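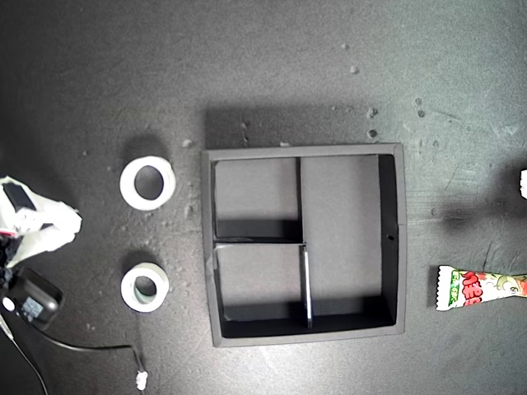

Flustell Forward
Planning software for towns, counties and small cities

Most local governments already have a plan. It was adopted after a lot of public meetings, it has a nice cover, and it lives as a PDF that's hard to find from the town's own home page. Meanwhile the budget is in one set of spreadsheets, the road work is in another, and the person who knows how they fit together is retiring in February.

Flustell Forward puts the long-range plan, the capital budget and the project list in the same place, so you can look ten years out and still see what needs to happen this quarter. We love this stuff, and we've tried to build something that planning staff will want to open in the morning!

What you get

Plan Library. Load your comprehensive plan, your hazard plan, your parks plan (and the old ones, if you still get asked about them). Every goal gets its own page, with the projects and dollars tied to it. When a council member asks what became of the sidewalk goal, you send one link.

Scenario Builder. Change the growth rate, the bond amount or the year the new fire station opens, and the whole capital schedule moves with it. You can keep as many scenarios as you like and put any 2 side by side. The comparison prints on letter paper without losing its last column, which took us longer than we'd like to admit.

Asset Outlook. Bring in your list of culverts, roofs, pumps and trucks, with install years and expected life. Forward lays the replacement costs over your plan, year by year, and flags the years that stack up badly.

Public View. Turn on a read-only site for residents with the goals, the map and the current status of each project. You choose what shows. Pages work on a phone and can be read by a screen reader.

From the people using it

The town of Dosley moved over with 692 assets and 33 open capital projects. Ashok Pandey, the town planner there, loaded the first batch himself.

"I had the drainage list in before lunch. By the end of the afternoon I could see that we'd put three big culvert jobs in the same year as the library roof, and I'd been looking at those lists for ages without catching it."

Dosley's council now keeps the Scenario Builder up on the wall screen during budget workshops.

Setup

Nearly all of our customers start from spreadsheets, and that's fine. Send them as they are — merged cells, color codes and all — and our setup lead, Yichen Han, will go through them with you on a call. Forward also reads exports from Zuvton permit software and the Xie finance package. If you use something else, ask us, as we add new imports often.

Specs

Runs in any current browser, nothing to install
Sign-in: your own directory or email and password
Roles: viewer, editor, administrator
Exports: CSV, PDF, shapefile
Training: 3 live sessions included, recorded for new staff
Contract: yearly, priced by population, no limit on user accounts

To see it with your own numbers, send us one spreadsheet and we'll build a demo around it.

Request a demo
Download the import template
Read the security overview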